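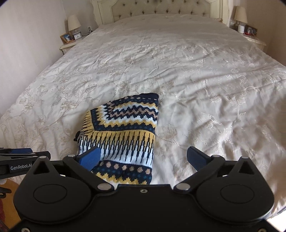
How often do the finger pads need changing? Every 100 hours of use, or sooner if a pad has started to lift at the edge.

Diltitness has revised the service routine for its hand-held grippers, effective April 2022. The pivots are now wiped and checked for play after every 12 hours, and the linkage is re-zeroed with the fingers fully closed. Razia Awan, who runs the workshop at Clollatmont, said worn pivots accounted for most of the 197 faults logged since October. Only nine were traced to the body itself. Pads must be fitted in pairs. A single new pad closes off centre and gives a false reading on knitwear and other soft goods.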